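Getting the small speaker right

Demetrio Cuesta has been repairing and testing home audio gear in Flumville for 17 years, and for the last five he has written the printed instructions that go in the box with Zasis portable speakers. He shares the job with Yolanda Sarmiento, who answers the support line. We met them both at the workshop to talk about pairing, batteries and why people give up on a speaker that works perfectly well.

Pairing

Most of the calls Sarmiento takes are about the first connection. "The speaker is on, the phone is on, and the two won't talk," she says. "Nine times out of ten the speaker has already joined something else. There's a tablet in a kitchen drawer that was paired in July, and it grabs the speaker every time."

Her advice is to switch off Bluetooth on every other device in the house, hold the speaker's pairing button until the tone sounds twice, and then look for it on the phone. If the name appears in the list but will not connect, delete it from the phone and start again. She would like this to be the first line of the leaflet. Cuesta put it third.

"You have to tell them how to turn it on first," he says. "And how to charge it."

Charging

Cuesta has firm views on charging. The current Zasis model, the Segura, has a battery rated for 300 full cycles, and he says the way it is treated matters more than the number. He tells customers not to leave it flat in a cupboard over the winter. Half charged is fine. He also asks them to use the cable that came with it, or one of the same kind, as some thin cables will light the charging lamp and put very little into the battery.

"I had one brought in as dead," he says. "I charged it here overnight with a decent cable and it played all the next day. The owner had bought two new speakers in the meantime."

The lamp itself has caused trouble. On the older Grinov model it was red while charging and went out when full. On the Segura it is white while charging and stays white, but dimmer. Sarmiento says she has asked for this to be changed. "You can't tell dim from bright unless you've got both next to each other. I've got both next to each other and I still have to look twice."

Dropouts

We asked what causes the sound to cut in and out. Cuesta says distance is rarely the problem in an ordinary house. Walls are, and so are bodies. A phone in a back pocket with the owner standing between it and the speaker is a common one. A speaker pushed right up against a router is another. He suggests moving one of them to a different shelf before ringing anybody.

Low battery can do it too - on the Segura the sound starts to stutter a few minutes before the warning tone. That is in the leaflet, on the back page.

Where to put it

Sound in a living room is mostly a matter of placing, according to Cuesta. A small speaker on a hard shelf near a wall will seem to have more bass, and in a corner it may have too much. On a soft seat it will sound dull, and the cushion can cover the rear port. He prefers it at ear height for someone sitting down, with nothing in front of it.

"People put it on the floor behind the chair and then turn it up," he says. "Then it rattles, and they ring Yolanda."
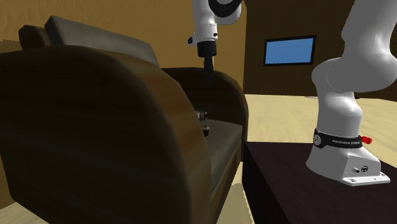

Resetting

A full reset clears the list of paired devices and puts the volume back to the middle. On the Segura, hold the power and volume down buttons together until the lamp flashes, then let go. It will switch itself off. Wait a moment and turn it on as normal.

Sarmiento asks callers to try this last. "If you reset it first, you've lost whatever was working," she says. "Then we're pairing four phones over the telephone."

The next leaflet is being written now. Pairing has moved up to second.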